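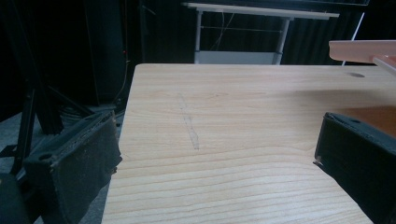

Do you sand the old marks out, or leave them? A customer in Ouellet sent us that question in May, and a version of it arrives with most new inquiries. The short answer is that it depends on the depth of the mark, the thickness of the top and what the table is going to be used for next. The longer answer takes up a good part of this page, as it is a fair account of what the company does.

Home About Tabletops Refinishing Care Notes Trade Contact

About Wuvero

Wuvero makes and refinishes wooden tabletops for workrooms, classrooms, studios and home offices. We do not make chairs, cabinets or shelving. We supply tops on their own, tops with legs, and replacement tops for existing frames, and we take back used tops for resurfacing.

The workshop occupies 600 square meters on one floor. Raw stock comes in at the north end and finished tops leave at the south end. The finishing room is in the middle, closed off from the sanding area by two sets of doors. Dust in the finish was our most common defect in the first years, and the second set of doors reduced it more than any change of product did.

What we make

Standard tops come in 16 sizes. Anything outside those sizes is quoted as a custom order. Custom work has the same finish and the same inspection as standard work, but a longer lead time, and we ask for a drawing with all dimensions in inches or all in millimeters - not both on the same sheet.

Most of our output is pale wood. Customers who draw, cut patterns or lay out small parts tend to ask for it, as a thin gray line shows up well against a light surface. The drawback is that everything else shows up well too. Ink, tea, glue and the outline of whatever was last traced on the table will be plain to see until they are removed.

Grain

We select boards by grain for the visible face. Strong figure, with darker stripes that wander across the board, is accepted and is not treated as a fault. Customers who want a quiet surface should say so on the order form. Grain direction runs along the length of the top unless the drawing says otherwise.

Color varies between boards. A pale top can look yellow in a dim room, pink next to a colored object and nearly white near a window. We send a sample block on request, and we recommend looking at it in the room where the table will stand, in the evening as well as at noon. Returns on grounds of color are accepted only if the top does not match the sample block.

Holes and cutouts

Round and oval openings can be cut for cables. The usual position is near the far edge, toward one corner, where they stay clear of the working area. Edges of openings are rounded over and sealed with the same finish as the face. Unsealed edges take up moisture from spills and swell, and a swollen edge cannot be sanded flat without enlarging the opening. We do not cut openings within two inches of an edge.

Finishes

Two finishes are available. The first is a matte hardwax oil, which can be repaired in patches by the user. The second is a clear matte lacquer, which resists stains better but has to be redone over the whole face once it is worn through. Studios mostly order the oil. Schools mostly order the lacquer, then ask us about the oil when the first tops come back.

Pencil on either finish normally comes off with a soft white eraser, followed by a damp cloth. Work along the grain. Do not use scouring pads or melamine sponges on the oil, as they leave a dull patch that is more noticeable than the line was. If the pencil has been pressed hard enough to dent the wood, the graphite will lift and the groove will stay.

Refinishing

A used top is inspected on arrival and measured for thickness at each corner and at the center. We then write to the owner with one of three recommendations: clean only, sand and refinish, or replace. Light marks are cleaned. Dents and cuts that would need more than one millimeter of sanding are discussed first, and the owner decides. Some owners ask us to keep a particular mark. We mask around it where the finish allows, and note on the invoice that the area is not covered for wear.

Last year we refinished 219 tops and made 424 new ones. The refinishing share has gone up every year since we began recording it, and the second sanding line was installed for that reason.

Stekura range

Stekura is our name for tops supplied with removable legs. The legs bolt to threaded inserts and can be taken off with one hex key, supplied. Inserts are set in before finishing. Tighten the bolts again after the first month of use and check them once a year after that.

Locations

The workshop and office are in Ouellet. A smaller collection point in Pornov receives used tops for refinishing and holds finished orders for pickup. It has no showroom and cannot give quotes. Tops left for refinishing should be wrapped, with the legs off and the bolts in a labeled bag - loose bolts in the wrapping scratch the face.

Sample blocks, drawings and questions about existing tops go through the contact form. Please include the order number, which is stamped on the underside near the left rear corner.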